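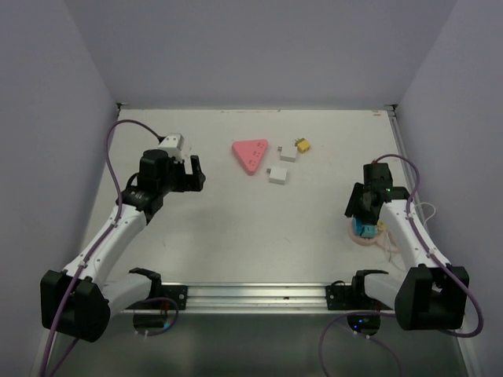 *By Toshiko Oshima - October 8, 2018*

# About Geraghty

Geraghty sells the things you forgot to pack. Adapters, mostly, and power strips, and a rotating supply of small electrical items that live at the bottom of other people's suitcases until the one trip when they don't.

The company was started by Gudrun Kettler and Knut Weidemann after a trade fair at which they had two laptops, one outlet and a plug that fit neither. They spent the first afternoon of the fair looking for an adapter and the second being overcharged for it. By January they had rented a room over a bakery in Emonau and filled it with 1,000 adapters, which seemed like plenty. It was plenty. Most of them were for a country neither of them had sold anything to, and we still use a few as paperweights.

We have gotten better at ordering. The catalog now runs to 70 items, and somebody here has plugged in every one of them before it gets a page number.

## Why pink?

People ask. Our first power strips were white, like everyone's, and they got left behind in hotel rooms with white walls and white baseboards. Gudrun's answer was a triangular strip in pink. Knut called it a doorstop for a dollhouse and voted against it. It has outsold everything he voted for.

The adapters still come in white, for customers who have meetings. There is a yellow one too, for customers who have children, or who share an office with someone who borrows things. Till Haberkorn in returns keeps a yellow one on his own desk and reports that it has been stolen only twice.

## Who does what

Gudrun picks the products. Knut pays for them and sighs. Till opens every package that comes back and has strong views on people who return an adapter with the cord of a hair dryer still in it. Rüdiger Lammers runs the stockroom, where the shelves are sorted by plug shape, then by color, then by a third system he has promised to write down. I answer the mail and write the pages, including this one.

## Buying from us

We ship from Emonau on working days. Last year that came to 2,630 packages, one of which contained Rüdiger's lunch. (The customer was very nice about it.)

If you aren't sure which adapter you need, write and tell us where you're going and what you want to plug in. A photo of the plug helps. A photo of the hotel doesn't, though we do like getting them.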